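Minutes, demo-gathering catch-up, September 8, 2024

Taken by me, Caoimhe Ó Flaithearta, so blame me for the spelling. Present: me, the two folks from Wustura, the Nanholm hardware crew, and the new annotator on a bad phone line. MacLeish sent their apologies and a long email, which I'll get to.

## 1. Last time's actions

- The shared drive got cleaned up. I did it on a train and I'm still proud of it!
- Spare cables ordered. They're in customs, and I've chased them twice.
- The naming rule for episodes did not get written. Carried over, and it's mine again (sorry).

## 2. Where the numbers are

We want 200 good episodes of the whisk task before the training run. Wustura asked if "good" means finished or finished cleanly, and we went back and forth on this for ages. We landed on cleanly: whisk on a hook, hands let go, nothing knocked over. A fumble that gets fixed mid-episode can stay in, but it gets tagged "recovery" so the Manilcombe people can filter it out if they want to. They argued for keeping lots of those, because the last policy froze whenever its first grab was a bit off. I'm with them on that one.

The annotator asked whether a very slow episode counts. Yes, if it's smooth. Long pauses get trimmed at the start and end only, never in the middle.

## 3. MacLeish's email

Short version: they think our episodes look too much alike. Longer version: everybody starts with the whisk in the same spot and goes for the same hook, so the model could just learn the spot. Fair point, and a little painful to hear. We agreed to:

- move the stand on the board between episodes, and turn it a bit as well
- use all the hooks, with a list by the table so we don't drift back to favorites
- swap operators after every 10 episodes
- leave the foam board where it is for now, so we only change one thing at a time

Nanholm would love to change the lighting too. Parked until December.

## 4. How we hold the whisk

This took up most of the meeting. Two of us grab by the handle and two of us by the neck, and the data is split down the middle. The handle grip feels more natural, but then the jaws are right where the hook needs to go. With the neck grip, the top of the handle stays free and you can see the hanging hole the whole way in.

We're going with the neck, left gripper, whisk upright. The right gripper stays open and off to the side unless the stand needs steadying. Wustura wanted it written down that lefties and righties both do it this way. Written down!

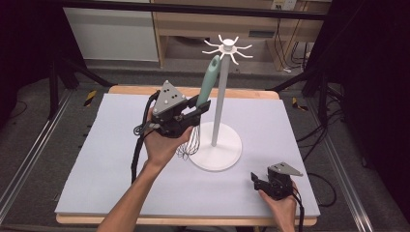

## 5. Actions

- Me: naming rule, for real this time, plus the hook list.
- Wustura: go through the old handle-grip episodes and tag them. We keep them, in a separate folder.
- Nanholm: check the jaw pads for wear and look at a softer cable tie, as the current one digs into your wrist after a long session.
- Manilcombe: send over the recovery tags they'd like to see.
- Annotator: get a better phone line, please, we missed half of your good ideas.

Next meeting is at 9, same link.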